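Tecidos "que não se sujam": o que ficou por provar

Desde janeiro que a nossa caixa de correio recebe folhetos sobre estofos. O mais insistente é o da Prarley, que promete um cinzento claro mesclado onde "a vida não deixa marca". A Molstead responde com a linha Lukodura, que diz aguentar até 3.000 ciclos de limpeza, sem explicar o que entende por ciclo. Uma passagem de pano húmido? Uma lavagem com máquina de extração? Perguntámos por escrito e recebemos de volta o mesmo folheto, em formato maior.

Não temos nada contra o cinzento claro. Fica bem em quase todas as salas, não briga com as cortinas e, por ser mesclado, disfarça o pó e os pelos curtos. Disfarçar é uma palavra que os folhetos evitam. Um pingo de café numa trama salpicada vê-se menos do que num tecido liso, mas continua lá, e ao fim de umas semanas o assento tem um tom e as costas têm outro. Quem já virou uma almofada ao contrário antes de receber visitas sabe do que falamos.

Depois há o preço. O metro do Lukodura está a 95 euros na loja e a 116 se quisermos o tratamento antinódoas aplicado de origem. A diferença parece pequena até se fazerem as contas a um sofá inteiro, com braços e almofadas. E o tratamento, lê-se nas letras miúdas, tem garantia de 2 anos, desde que não se usem detergentes "inadequados". A lista dos adequados resume-se a um produto, vendido pela própria Molstead. Desconfiamos sempre quando a garantia vem agarrada a um frasco.

A Kokkonen, pelo menos, manda amostras de tamanho decente. Pedimos duas e deixámo-las uma tarde inteira ao pé da janela, que é onde se percebe se um cinzento puxa para o bege ou para o azul. O delas puxa para o bege. No catálogo parecia quase prateado. Quem tiver paredes brancas muito frias deve ver isto em casa antes de assinar seja o que for.

Outra moda que nos deixa de pé atrás é a do fundo estampado para "dar vida" ao estofo neutro: quadrículas, frutos, limões com folhinhas verdes sobre branco. Numa cozinha, muito bem. Atrás de um sofá claro cansa depressa, sobretudo se o padrão for grande, e depois é o estofo que leva a culpa e acaba coberto com uma manta. Se gosta mesmo de limões, experimente primeiro um painel que se possa tirar.

O nosso conselho, para já, é modesto. Peça uma amostra do tamanho de um guardanapo, esfregue-a com umas calças de ganga escuras, deixe cair uma gota de azeite e espere até ao dia seguinte para limpar. Puxe também a trama na diagonal, a ver se volta ao sítio. Se a loja não quiser ceder a amostra, há outras lojas.

Continuamos à espera de que a Prarley nos diga que ensaio fez para escrever aquela frase na capa. Se algum leitor tiver um sofá destes com mais de um inverno de uso, escreva-nos a contar como está o assento do lado onde se senta mais gente.

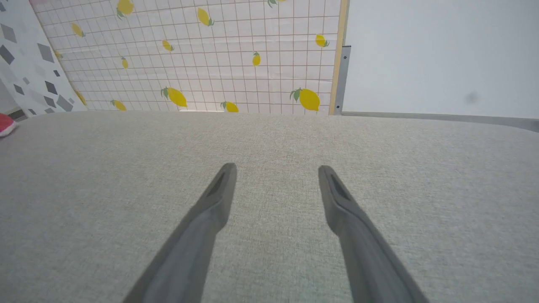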